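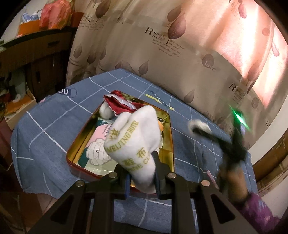
A white fabric item printed with the words "MEIJING HOTEL", with an open tin behind.

Bancombe, 9 Oct 2019

WEMERO TEXTILE SWAP RETURNS TO BANCOMBE HALL

Wemero is thrilled to bring its textile swap back to Bancombe Hall this February, and it's going to be our biggest yet! We've booked both rooms and the covered courtyard, with space for 300 visitors and 20 mending tables.

Last summer 191 households brought along their spare linen, coats, curtains and odds and ends of fabric, and most went home with something different. We loved seeing old favourites find new owners (the wool coats went before morning tea).

The swap works on tokens. Hand over a clean item at the door, collect a token, and trade it for anything on the racks. Small pieces such as cloth bags, hats and scarves go in the lucky dip, where one token gets you two.

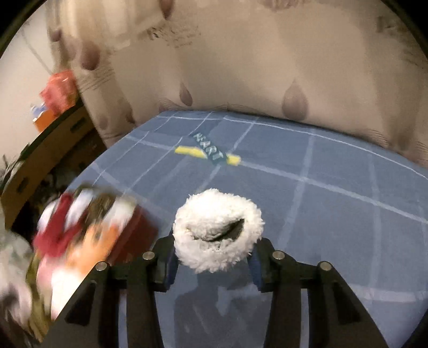
White, fluffy fabric with a curly, fleece-like pile.

New this time is a fleece and wool corner run with our friends at Drorkia, who will show you how to wash, brush and patch fluffy fabrics at home. Auer is lending 19 sewing machines for the day, so bring that hem you've been putting off!

Entry is free and kids are very welcome. Stallholder and mending table bookings are open now at the Wemero office in Bancombe.

ENDS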